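Small Rooms, Big Mess forum > Desks and tables
Thread: Shared table, paper everywhere, and one music stand I can't move

Lindsay Ruddock
Joined November 2025
Hi all, long-time reader, finally made an account. We have one table in the back room and it does everything — homework, bills, my clarinet practice, the small one's blocks. I've put the fern cloth on it so at least it looks nice under the mess. What I've got to work with is a mint magazine file (a Skillard, I think, the sticker came off years ago), a greenish drawer unit that lives at the back on the right, and a music stand that takes up the left corner whether I like it or not.

My biggest drama is flat stuff. Green plastic folders, a notebook, books, loose school notices. It all gets put down flat "for a minute" and then a pile grows, and then there's a block sitting next to the pile, and then I give up and eat dinner in the lounge.
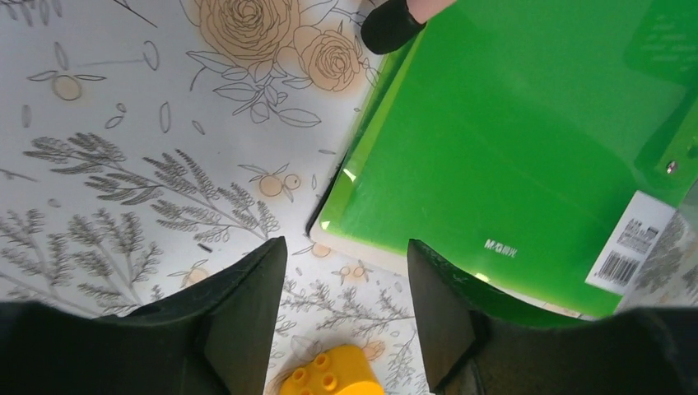 Dorottya Magyar
Do you keep the folders standing up or lying down when you're not using them?

Lindsay Ruddock
Standing up, in the magazine file, in theory. The slippery plastic ones slide down behind the books and I lose them, so they end up flat again by dinner time.

Dorottya Magyar
Ok, then I'd put a big hardcover in the same slot as the folders. Anything stiff. I had the same trouble with mine and a fat old atlas fixed it. The folders lean on the atlas and the atlas doesn't go anywhere. Also put the opening of the folder facing up, otherwise you'll be picking up paper off the floor forever (ask me how I know).

Gyu-bin Shin
Agree on the atlas, disagree on keeping books in there at all! A magazine file is for thin things. Books want a shelf. I got a Pap wall shelf for mine, it's 800 mm long and it cleared half the table in one go.

Lindsay Ruddock
It's a rental, Gyu-bin, I'm not allowed to put so much as a picture hook up. So the books stay on the table for now. I did try the hardcover thing this arvo though. It leans a fair bit and pokes up over the top, but it does the job. I've moved on to pens and markers, which are going in the front drawer from now on. 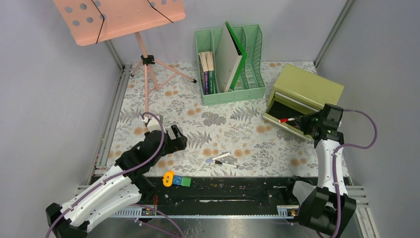 Thịnh Đỗ
Markers in a closed drawer is how markers die at my place. They get put away with the cap half on and you don't find out till someone needs a red one for a poster. I keep ours in a mug, caps down, right where everybody can see them. Ugly but they last.

Deolinda Morais
Mugs tip over. I've got two kids and a cat and I'm with Lindsay, drawer every time. Just make the rule that the cap has to click before it goes in. We use a Skovari tray inside ours so they don't roll to the back.

Thịnh Đỗ
The cat is a fair point. Still wouldn't do it.

Lindsay Ruddock
Ha, you've both got me worried now. I'll go with the drawer for a fortnight and report back on the state of the reds.

Deolinda, do you empty the table completely before you sort, or just pick things off one at a time? I always start with the emptying and end up with a bed covered in stationery.

Deolinda Morais
One at a time, biggest first. Notebook, folders, books, then whatever's small. If you start with the little bits you spend an hour on rubbers and paper clips and the table looks exactly the same. And pull all the little stuff into the middle while you do the big things, so you can see what you've got.

Lindsay Ruddock
Righto, middle of the table it is. The green notebook's going first, and then that purple one beside the magazine file has to find a slot as well.
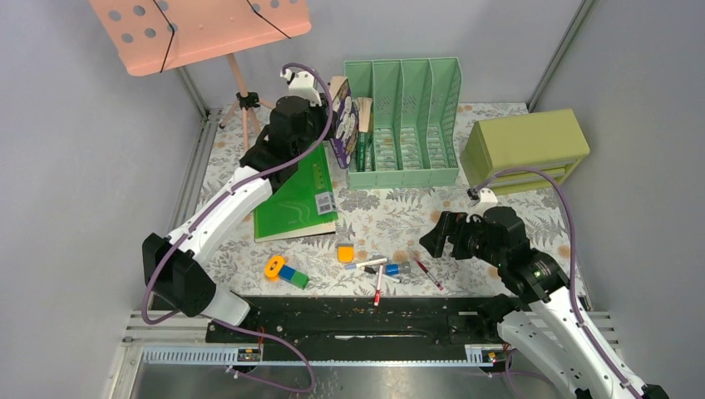
Small stuff in the middle, music stand staying put in its corner.

Gyu-bin Shin
Can the stand go on the floor? I know you said you can't move it but that's prime real estate. Mine folds flat and goes behind the door.

Lindsay Ruddock
It can fold, I just won't. If I have to set it up I don't practise, I know myself too well. In August I put it away "properly" for the visitors and didn't play a note for five weeks. So it keeps its corner and the elastic straps stay on to hold the sheet music down when the window's open.

Dorottya Magyar
Leave her the stand! I'd be more fussed about blocks. Where do they go?

Lindsay Ruddock
A tub under the table, an old Ilham biscuit tin to be exact, and it's the only bit of the system that everybody follows. It's the in-between things that beat me. The tape measure, for one. I use it once a month and it's never in the same spot twice, and the eraser's no better — it belongs with the pens but it's always down the other end. 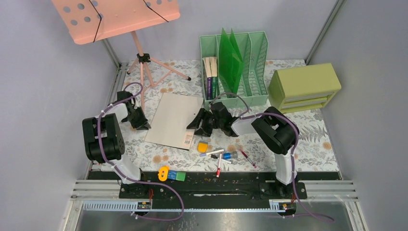

So I'm thinking top drawer for anything that writes or rubs out, and the lower one for tools and odd bits, and if it doesn't fit in either it doesn't live on the table. I've been through the school paper too and put around 400 sheets in the recycling. Some of it was from two teachers ago.

Thịnh Đỗ
400! Good on you. I'd swap the drawers though, you want the pens lower if the kids are meant to reach them.

Lindsay Ruddock
They're taller than you'd think, Thịnh, but the little one isn't. Might swap them. Will try it both ways before I label anything.

Deolinda Morais
Use masking tape for the labels till you're sure. Proper ones leave gunk.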